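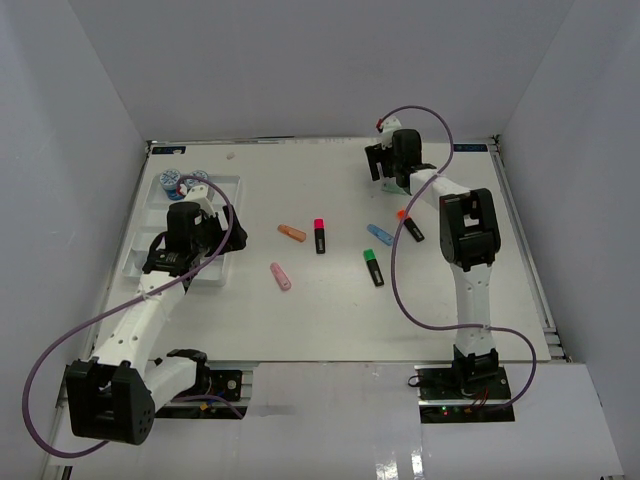
Ticket : commande groupée du déjeuner, salade de lentilles reçue sans sauce et avec noix
Restaurant : Calstead, comptoir de la rue basse
Ouvert par : Eleni Spahić
Suivi par : Vesna Georgiev, service clients
Priorité : haute (allergie)
État : résolu

Message initial, 12 h 50

Bonjour,
J'ai passé ce matin une commande pour mon équipe, 4 repas à retirer à midi. Trois étaient corrects. Le quatrième, une salade de lentilles avec betterave et fromage de chèvre, avait deux problèmes. Premièrement, la sauce à la moutarde manquait. Deuxièmement, il y avait des noix dedans, alors que j'avais bien écrit « sans noix » dans la case des remarques. Mon collègue Ilir Omerović est allergique. Heureusement il a ouvert la boîte avant de manger et il a vu les noix tout de suite. Il n'a rien mangé, mais il est resté sans déjeuner.
Je voudrais le remboursement de ce repas et surtout comprendre pourquoi la remarque n'a pas été lue.
Eleni Spahić

Réponse, 13 h 15

Bonjour Madame Spahić,
Je vous remercie pour votre message et je vous présente nos excuses, à vous et à M. Omerović. Le remboursement du repas est lancé. Pour la remarque, j'ai besoin de deux informations : avez-vous commandé par le site ou par l'application Clerent ? Et est-ce que la mention « sans noix » apparaît dans votre courriel de confirmation ?
Vesna Georgiev

Réponse de la cliente, 13 h 40

Par l'application. Dans le courriel je vois les quatre plats et le prix, mais pas la remarque. Je suis pourtant sûre de l'avoir tapée, j'ai même ajouté « merci » à la fin.

Note interne, 14 h 05

J'ai demandé à Yaroslav Holovko, en cuisine, de me garder le bon imprimé. La remarque n'y figure pas non plus. La cuisine a donc préparé la recette normale, avec noix. Pour la sauce, c'est une erreur de chez nous : les petits pots étaient finis au moment du service et le sac est parti sans.
V. G.

Note interne, 15 h 30

J'ai fait des essais avec Napaporn Nilsuwan, qui gère nos menus en ligne.
Essai 1 : un seul plat avec remarque. La remarque s'imprime.
Essai 2 : 2 plats différents, remarque sur le premier. Elle s'imprime.
Essai 3 : 4 plats, remarque sur le dernier, puis retour au menu pour changer une boisson. La remarque disparaît du panier, sans aucun avertissement.
Mme Spahić confirme au téléphone qu'elle avait remplacé une limonade par une eau gazeuse avant de payer. Cela correspond à l'essai 3.
J'ai transmis à Clerent avec les captures d'écran.
V. G.

Réponse, 16 h 20

Bonjour Madame Spahić,
Nous avons pu reproduire le problème. Quand on modifie le panier après avoir écrit une remarque, celle-ci peut être effacée. Le fournisseur de l'application est prévenu, mais je n'ai pas encore de date pour la correction. En attendant, nous avons fermé la case des remarques et mis à la place le numéro du comptoir, pour que les allergies soient signalées de vive voix. Les noix seront désormais servies à part, dans un petit sachet fermé, pour toutes les salades.
Je précise que notre cuisine travaille avec des noix tous les jours et que nous ne pouvons pas garantir l'absence de traces. Je préfère vous l'écrire clairement.
Vesna Georgiev

Réponse de la cliente, 16 h 45

Merci pour l'explication. M. Omerović prendra autre chose, à cause des traces. Les autres ont beaucoup aimé leurs lentilles, il faut le dire aussi. Vous pouvez fermer le ticket.

Ticket fermé à 16 h 50. Le signalement chez Clerent reste ouvert.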